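4.2 Collecting garment demonstrations in homes

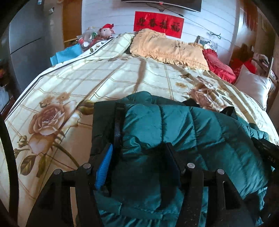

The policy described in Section 3 needs demonstrations in which the cloth changes its shape strongly between grasp and release. We collected them with the Tamihana hand-held gripper, which has the same finger geometry as the gripper mounted on our arm, so that the recorded finger width can be used directly as an action label. In total 943 demonstrations were recorded in 40 homes. Each operator was asked to work on the bed or the sofa where clothes are usually folded in that home, and to leave the room as it was.

Quilted jackets were the most difficult class. A padded garment is compressed by the fingers before it is lifted, and the width at first contact is therefore a poor signal of a stable grasp. In the T-shirt data the two events are separated by only a few samples. For jackets we label the grasp at the moment when the width stops decreasing – this rule was proposed by S. Sarmiento and was applied to all padded items, including vests.

Figure 3. Demonstration with the hand-held gripper on a quilted down jacket. The jacket lies bunched on a bed with a patterned duvet. The blue ridged pad on the left finger presses against the fabric.

The second difficulty is the background. Many duvets carry large printed motifs, and in early training the policy sometimes moved toward a printed flower instead of the garment. We did not remove such recordings. In place of this, we trained with 500 additional crops per home in which only the bedding is visible, and we gave them the label "no grasp". After this change the wrong approaches became rare in the validation homes, although they did not disappear for dark clothes on dark blankets.

Recordings were rejected when the camera pose was lost for more than 4 seconds. G. Tuhiwai and M. Tymoshchuk checked the remaining ones independently, and disagreements were solved by discussion. The final split was fixed in April, before any policy was evaluated, and it separates homes and not single recordings. A jacket seen in training is thus never seen in the test set.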